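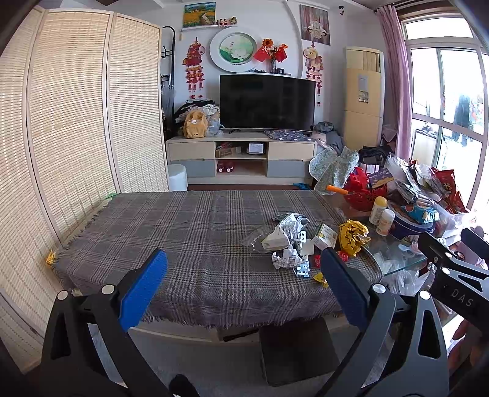
Theft reports should be public at the street level

The Fedum police publish theft figures once a year, as a single number for the whole city. Last year the number was 474. The year before it was 436. A reader can work out that thefts went up, and can work out nothing else.

The department holds far more than that. Every report carries a location, a time and a type of property taken. Until two years ago this went out each month as a plain table, and anyone could see that the blocks near the Diratik bus station had a problem between 10 p.m. and closing time. The table was dropped when the department moved to new records software. The stated reason was privacy.

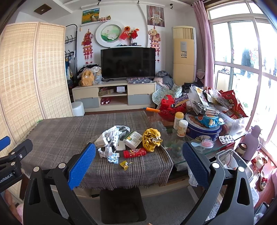
Privacy is a fair concern, but it has a known fix. Locations can be rounded to the block and times to the hour. Names were never in the table. A victim on Boychuk Street, which has 60 addresses on its shortest block, cannot be picked out from a line that reads "bicycle, evening."

The other objection is that block data hurts business. Bar owners on Gutent Square made this case in October, and they may be right in the short run. The same owners already know which doors the thieves work. Their customers do not, and a customer who loses a phone pays for that gap.

The cost is small. The old table was an export from a database, and the new system has an export function as well. The city council should require a monthly file, with the block, the hour, the property type and whether the case was closed, starting with the next budget year.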